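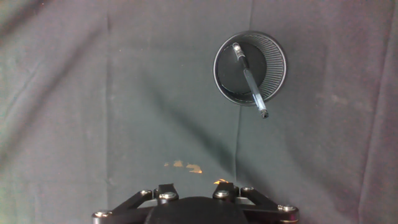

## August, pen sets, cell notes, started 7:40

Carrying on from the last entry. The Podoleck order is still the one we are using to decide how the packing room at Sestdale will run with the arms in it. Same product as before: pens go into a mesh cup, the cup gets a sleeve, the sleeve goes in a carton. The arms only do the first part. Sleeving and cartons stay with people, and so do counting and signing.

Ran the pick-and-place program (Cevus, the version from the end of last week) from first thing until the morning break. Dark cloth stays on the table. I tried it without the cloth earlier in the month and the pens rolled into the gaps between the slats, so please leave it down, and if you move it to clean under it, put the fold lines back more or less where they were. A pen lying across a deep crease is still the pick I trust least.

### Pens

Two kinds on the go now. The clear one with the black grip is fine. The one with the silver barrel needs a slower close on the fingers. I set both to be held low on the barrel, cap end up, and left the closing speed as a setting on the pen type so we don't have to remember it.

Grigoris Xenos asked for the hold to be low because he used to do this by hand and always held them low. You can see over the rim that way. I had it higher at first for no good reason. This is the second thing he has caught just from having packed the sets himself, and I've started asking him before I change a hold. 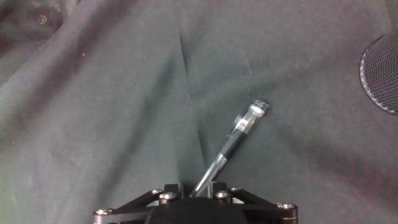

Who stops the cell when it does something odd?

Whoever is standing nearest, and they don't need to ask first. Press stop, write the time and the pen type on the sheet, then call me or Grigoris. We put this in writing because on the first shifts people were waiting for someone from the office to say it was all right, and meanwhile the arm was pushing a cup along the table. A stop costs us a restart, which takes less time than picking pens up off the floor.

Related: the sheet by the keyboard has a column called "reason". Leave it blank if you don't know. I'd like a blank there more than a guess.

### What the shift looks like now

Before the cell, everybody on packing did everything. You filled cups for the first part of the shift and sleeved for the rest, and swapped when your hands got tired. Now there are two jobs that feel quite different:

- feeding and watching (laying out pens, swapping cups, stopping and restarting)
- finishing (check, sleeve, carton, sign)

Feeding and watching is easy on the hands and hard on the attention. People told me this in the first week and I didn't take it seriously enough. I did a full stretch of it myself and by the end I was reading the same line on the screen over and over. We now swap between the two jobs at every break, and nobody watches for more than one stretch before changing over. Deligiannis, who supplied the arms, suggested longer stretches in their setup notes. I've crossed that line out in our copy.

Finishing got faster paced than it was, which I didn't plan. When you filled your own cups you set the speed without thinking about it. With the arm filling them, they stack up beside you if you fall behind, and people hurry. Grigoris wanted a limit on the number of filled cups waiting, so the limit is 5 and at that point the feeder pauses the cell. It looks bad on the output chart. I've told the office why, and will tell them again.

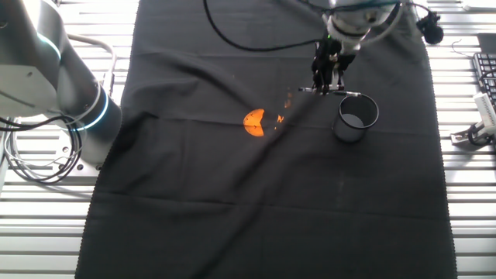
The pause button being on the keyboard is a nuisance for the feeder, who has to turn away from the table to reach it. I want a proper button at the near edge, on the same side as the pens. Asked for one. Until it comes, the feeder stands on the keyboard side, even if that makes it a longer reach across to the pens.

### Counts

Order was for 1,212 sets. Booked out at close of the last shift: 1,205. I went through the sheets to find the gap and most of it is cups set aside at the finishing check for a pen that was the wrong type. So the arm did its part and the wrong pen had been laid out for it. That is a feeding mistake and an easy one to make when both types are on the bench together. One type out at a time from now on. Put the other tray on the shelf, out of reach.

The rest were restarts where a cup got counted by the screen and never reached finishing. The hand count at finishing is the one that goes on the paperwork. If the screen disagrees, the screen is wrong until we know more.

The remaining sets will be filled by hand this afternoon. A couple of people asked to do them, which I was glad of, as I don't want the room to forget how. If the cell is down on a delivery day we still have to ship.

### The talk at 10:30

Short stand-up with the whole packing room. Notes so I don't misremember it later:

There was the expected question about hours. Nothing is changing on hours for the Podoleck work and I said so. I could not say anything about next year and I said that too – it went down better than I feared, though not everyone was happy, and I wouldn't have been either.

Pay for feeding and watching came up. At present it's the same rate as packing. The point made was that restarting the cell is extra skill and should be graded as such. I agree with that and have asked for it in writing. No reply yet.

People would also like to be able to teach the arm new pick positions themselves and not wait for me. Good idea, and it would save me the walk. I'll start with 3 of them, in pairs with me or Grigoris, on the clear pens first.
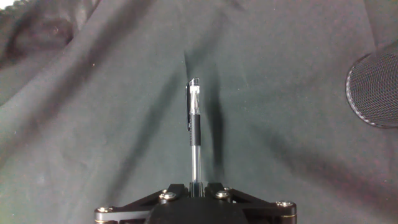

For the teaching sessions we'll use one cup and one pen at a time, slow speed, and the finishing bench clear so there's no pressure to produce anything. Each person should do a pick, a place, and a stop in the middle of a move. I want the stop practiced most. It's the part people are shy about.

Still open:

- button at the near edge of the table (asked, no date)
- grade for feeding and watching (asked, no reply)
- second shelf for the spare pen tray
- slower close on silver barrels: check whether it can come up a little without slipping
- change the setup notes from Deligiannis so the crossed-out line isn't copied into the next print
- ask Grigoris whether the limit on waiting cups should be lower when one person is finishing alone

Cell off at 11:50. Next entry after the first teaching session.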